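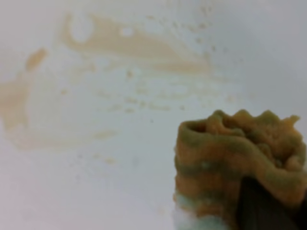 Cat from Nekden comes home after 51 days and a long ride in a furniture truck

Jul 10, 2020
By the Animals and Pets desk

167 comments

A grey female cat with the name Vora is back with her family in Nekden, after she was missing for 51 days and was found 800 kilometres away, in the harbour town of Yuen. The family thinks she climbed into a delivery truck on the morning she disappeared. She has lost weight and one of her ears has a small tear, but the veterinarian who examined her in Yuen found no serious illness.

Vora is four years old. The family adopted her last December from the shelter in Nekden, where she had already waited a long time because she hides from visitors. In the house she was calm from the first week. She slept on the washing machine and she did not show much interest in the garden, so when the front door stood open that morning in May, it did not worry anyone.

The door was open because of a delivery. The family had ordered a sofa from Fatus, a furniture company which has its main warehouse outside Yuen, and two drivers were carrying it inside. It did not go through the hallway at the first attempt. The drivers had to take it out again, remove the legs, and turn it on its side. The mother of the family estimates that the truck was standing in the street with the back open for most of an hour.

In the evening the bowl was still full. The children looked under the beds, in the laundry and in the neighbour's shed, and the next day the family put up paper notices at the bus stop and at the bakery. The father walked around the block every night at eleven o'clock with a tin of sardines, for almost three weeks. Several people telephoned about grey cats. All of these cats had other owners.

"We did not think about the truck," the mother told us by phone. "We thought she was somewhere under a porch in our own street. We were angry with ourselves for the door, but the truck did not come into our heads at all."

At the warehouse

What happened in Yuen is known only in pieces. The night staff at Fatus began to notice a cat near the loading docks at the end of May. It was thin and it ran away when a person came closer than a few metres. One of the forklift drivers left some of his lunch for it behind the recycling bins, and later he bought dry food. He believed it was a stray, because there are many stray cats in the harbour and they sometimes come up the hill in the warmer months.

The company says that no driver reported an animal in a truck. The vehicle from the Nekden route was unloaded on the evening of its return, and it carried mostly blankets, straps and one armchair that a customer had refused. A cat could have stayed quiet between the blankets and left when the doors were opened. Nobody can confirm it, and there is no camera on that side of the building.

At the beginning of July the forklift driver saw that the cat was holding her head a little to one side. He called a local group which catches stray cats, treats them and finds places for them. The group set a trap with warm chicken on two nights. On the first night they caught a different cat, a large orange male, who is now also looking for a home. On the second night the grey one went in before midnight.

The volunteers took her to a clinic the next morning. The tilted head was because of the torn ear, which was sore but was healing without stitches. The clinic scanned her for a microchip, as it does with every animal that the group brings, and the chip gave a number. The number belonged to the shelter in Nekden.

A chip with the old details

Here the story nearly stopped. When the family adopted Vora, they received a form for changing the registration of the chip from the shelter to their own address. The form was put in a kitchen drawer and it was never sent. The chip database still showed the shelter as the owner, and the telephone number in it was from the shelter's previous office.

The clinic called this number twice and heard that it was not in use. A receptionist then searched for the shelter by its name and found a page on social media, with a post from May about a missing grey cat. The post had been shared 3,955 times, mostly by people in and near Nekden, and the photo in it showed the same white mark under the chin. She wrote a message to the page. The answer came in the evening, and after this the telephone in Nekden rang during dinner.

"My daughter understood it before me," the mother said. "I was repeating the word Yuen, and I said to the lady that we do not know anybody in Yuen. My daughter said, that is where the sofa came from."

The way home

The family has one small car, which is not reliable on long distances, and the parents could not both be away from work. The cat group asked among its members and found a couple who was going to drive most of the way to visit relatives. They took Vora in a large carrier with a towel over it. She complained for the first hour and then she slept. The father met them at a petrol station for the last part, and he brought the sardines.

Vora walked into the house on Tuesday evening, smelled the new sofa for a long time, and went to the washing machine. She has eaten well since then. She is staying in the laundry room for some days with the door half open, as the clinic advised, so that she can choose for herself when she wants company. The younger child has been told not to carry her around, and he is trying.

The clinic's bill was paid by the group and the family has paid it back. Fatus has offered to give the cat group a sum for food and traps, and says it has asked its drivers to look behind the blankets and to knock on the walls of the truck before they close the doors. A spokesperson added that the forklift driver asked to adopt the cat if she had no owner. He has now asked about the orange one.

What to do with the chip form

The shelter in Nekden says that Vora's case is not rare. A chip does not show where an animal is. It only holds a number, and this number is useful when the name and telephone behind it are correct. The shelter now plans to fill in the change of registration together with the new owner at the desk, before the animal leaves the building.

For people who are not sure about their own pet, the shelter gives this advice:

Look for the chip number in the adoption papers or the vaccination booklet. If it is not there, any clinic can read it with a scanner in less than a minute.

Check in which database the chip is registered. There is more than one, and the details are not always copied between them.

Change the telephone number each time you change it yourself, and add a second contact who does not live in your house.

If your pet goes missing, report it to the database as well as to the shelter. Then a clinic in another town can see that someone is searching.

Think about who visited the street on that day. Removal vans, couriers, builders and campers are all worth a phone call, also when it seems not very likely. Cats like dark places with soft things in them, and many will not make a sound while there are strangers near.

On days with a delivery or a move, the shelter recommends to close the cat in one room, with water and a litter tray, and to put a note on the door so that a helper does not open it. The bathroom is often the most practical.

Searching for a quiet cat

The shelter also wants to correct one idea, that a shy cat will come when the owner calls. Many of them do not, even when they are sitting two gardens away. It is better to go out late, when the traffic has stopped, and to sit down in one place for some time and speak in a normal voice. A torch held at eye level can help, as the eyes of the cat reflect the light. Neighbours should be asked to open their sheds and garages, and to leave them open for a while, because a frightened cat may not come out with a person standing there.

Paper notices are still useful, the shelter says, especially for older people who walk the same way every day and see a lot. The notice should have one clear photo, the telephone number in large letters, and not much other text.

The family in Nekden has taken down its notices, except one at the bakery. The owner there wanted to keep it and has written "found" on it in red marker. The chip form was sent on Wednesday.

3,955 shares | 167 comments

Recent in Animals and Pets
Orange tomcat from Yuen harbour looking for a quiet home
How to prepare a timid cat for a long car trip
Nekden shelter changes its opening hours for summer
Which plants on your balcony are not safe for cats?
Older dogs and hot pavement: when to walk
Readers' letters: the strangest places we found our pets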